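Can Machines Do Our Chores Yet?
Project report, Intro to Automation, spring section
22nd January

Why we picked this

Everyone in our group has worked a stockroom or kitchen job at some point and everyone has a pile of laundry at home. So the question was easy. Which of these jobs could you hand to a machine today, and which ones not. We started out thinking the answer would be "most of the shop ones, none of the house ones." It came out messier than that.

What we did

Three parts. First a list of chores, split into house and shop floor. Then a survey at Morgan, the hardware store where two of us work weekends — staff wrote down each thing they picked up and put somewhere else during one shift. Last part was bench work with a robot arm, small parts only, because that's what the lab lets first years do.

The chore list

House: loading a dishwasher, folding towels, wiping counters, putting toys back in the right box, taking out trash.
Shop: restocking pegs, sorting returns, putting lids on bins, breaking down cardboard, sweeping.

Sweeping we crossed off early. Floor machines already do it okay, at least on flat floors with nothing lying around. Morgan has had one since last March, staff call it Dundeo after the sticker the old manager put on it. It does the wide aisles. It does not do the paint corner, too narrow.

Shift survey

The log sheets gave us 833 separate pick-and-place actions for one Saturday. More than we expected. Most were boring: same box, same shelf. But a big chunk were what we ended up calling "fit" jobs, where the thing has to go into a slot or opening or onto a peg, and facing the right way. Lids, cartridges, drill bits back in their case, battery packs in the charger. Nobody writing the logs thought of those as hard. They are the ones we'd worry about.

Same at home if you think about it. Plates in the rack are a fit job. So is the toothbrush in the holder, and every toddler toy box with shaped holes in the lid.

Bench part

We used blocks as a stand in for fit jobs. Gray cube with a square opening on top, blue block with a little round knob on its peak so there is something to grab. Arm has a two finger gripper, fingers open and shut and that's it. The white table was kept bare apart from the cube, so no clutter to deal with, which real shelves would definately have.

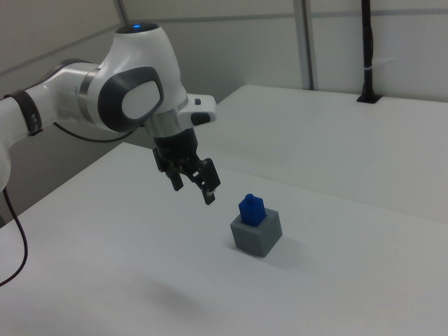 What makes a fit job hard

Position. If the arm is off by a little bit over a shelf, no problem, the box still lands on the shelf. Over a hole the same error means the block sits on the rim.

Angle. A square piece turned a few degrees won't drop. A person wiggles it without thinking. A program has to be told to wiggle, and told when to quit.

Grip. Knob on top is nice because the fingers stay clear of the opening. Grab a block by its sides and the fingers run into the rim on the way down. Lots of store items have no knob.

Feel. People mostly do this by touch. With a position-only program the arm has no idea it's pushing on an edge. We did not get to force control this term.

Cost, quickly

We made up a budget for a small shop, not based on any real quote. Say 2000 dollars a month to lease and look after one arm, and the arm covers up to 300 fit jobs a day at a single station. Works on paper if the jobs really do come to the station. At Morgan they don't, they're spread over the whole store, so now you need the arm on wheels and our numbers are no good.

House version is worse. Few jobs per day, every one different, and someone's cat on the counter.

Where we'd put each chore

Ready now: sweeping flat floors, moving same size boxes at a fixed spot.
Close: lids on bins, parts into trays, if the trays are always in the same place.
Not close: folding towels, sorting returns, toys into boxes.
Could not agree: dishwasher. Half the group says close if you own only one kind of plate.

Problems with our report

One store, one Saturday. Log sheets were filled in by hand and some are hard to read. Blocks are stiff and light and don't slip like a wet plate does. Also we split "fit" from "not fit" ourselves, after looking at the logs, so another group might draw the line somewhere else.

Next steps

Tilted cube, then two cubes side by side, then real items from the Jestum returns bin (they said yes, we just have to pick it up). If there's time, same block with the knob taken off. Aroda, the makerspace near campus, offered to print us rounder shapes for comparision. The log sheets are in the shared folder, typed up except for the last page.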